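Outubro, já escuro às 6 da tarde. Dia comprido. Não escrevi ontem nem anteontem, fica assim.

Roupa, roupa, roupa. O armário do corredor tem de ficar vazio antes de virem pintar e eu ainda vou a meio. Tirei tudo para cima da mesa branca, que é o único sítio onde dá para esticar as mangas. Dobrar, pilha, dobrar, pilha. Dores nas costas. Café frio duas vezes.

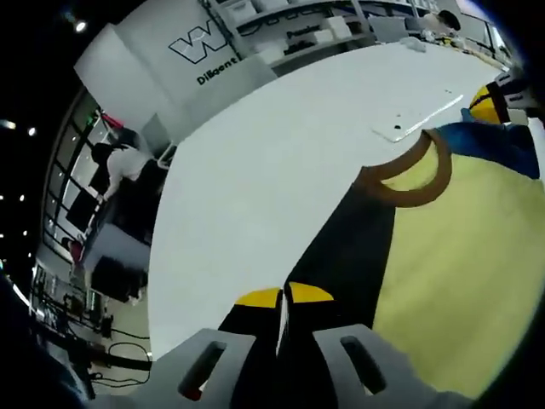 A amarela-esverdeada de gola castanha, na mesa branca.

Esta fica. Já esteve no saco para dar e voltou – não consigo. Comprei-a na Plollard no verão em que andava a pé para todo o lado, custou quase nada, e a gola castanha ainda me agrada. O azul não sei. Talvez para a minha irmã, se ela quiser, tenho de lhe preguntar.

O Brijesh Garg ligou a meio, queria saber do orçamento da tinta. 237 euros, mais ou menos, disse-lhe eu, sem ter o papel à mão. Ficou de passar cá com as amostras da Brellholm. Eu queria um branco sujo, ele insiste no cinzento. Logo se vê.

Faltam as camisolas de lã e a gaveta das meias, que nem abri. Comprar sacos grandes – os pequenos rasgam todos. E naftalina não, o cheiro fica até à Páscoa.

Jantei pão com queijo de pé na cozinha. Amanha continuo, cedo, antes do telefone começar.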